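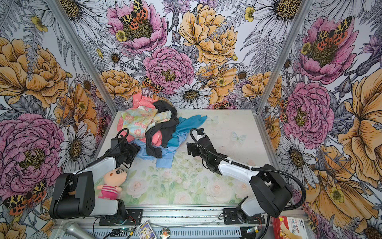 Thu 28 October

Open day at Rallcombe. Writing this up the same evening while it's fresh, mostly for us but also for whoever does the next one.

First thing to say is that it went really well! We had the doors open from ten and there were people at the laundry bench almost straight away. I had expected the crowd to drift towards the big palletiser next door, and some did, but the two small arms and a heap of clothes kept pulling them back. I think it helps that everybody has a heap of clothes at home. You don't have to explain the task.

Running order for the bench was: short hello, one round of sorting with both arms, then questions while the pile was mixed up again by hand. I'd planned for 40 visitors over the whole day and printed 40 handouts, and those had gone by lunch. Print 300 next time, they're cheap enough, and the spares can go to the school visits.

Things that worked:

Having both arms go for the same heap. Visitors like it when the arms come in from opposite sides, and they go very quiet as one gripper closes on something. We got a small cheer when a sleeve came free on the first pull. The same crowd was just as happy when it slipped out again, which I found lovely — they were on the side of the arm.

Mixed colours in the pile. The teal top against the black one is easy to follow from the back of a group, and the pale blue shirt at the front gives people something to watch for. I'd add one more bright thing. The black garment is hard for visitors to read once it's crumpled, they can't tell what is sleeve and what is body. (Neither can the Stuvari planner half the time, so that made a good talking point.)

The floral walls. I was doubtful when these were suggested in August but I'm a convert. Small children came over for the moths and stayed for the robots. The plush between the two bases got more waves than I did.

Things that didn't:

Sound. The handheld mic was fine near the bench and hopeless by the door. Ask Fustholm if we can borrow their little speaker again, the one we had for the supplier day.

The front rail. We let it turn into a shelf for bits and pieces, and people naturally lean over to look at them. Clear the strip in front of it before opening and put a low barrier a step further back.

Stopping for questions after each round took longer than I'd allowed, and by mid-afternoon we were 2 rounds behind. Nobody minded, but the Brophy group had a coach to catch and only saw the end of one. Give coach parties their own slot.

Best questions, so I don't forget them: does it know which way round a shirt goes (no), could it do socks (would love to try), what does it do if both arms want the same thing. That last one came from a girl of perhaps nine and I gave her a rather long answer about who gets priority. She listened to all of it and then asked who had decided that. I said we had. She thought they should take turns.

I want to try that, by the way. Simple alternating claim on contested items, left arm first, see what it costs us in time per pile. Should be an afternoon's work in the planner settings.

To do: replies to the two schools, wash the demo clothes, check the cable ties on the right arm before the next run, return the extension leads to stores.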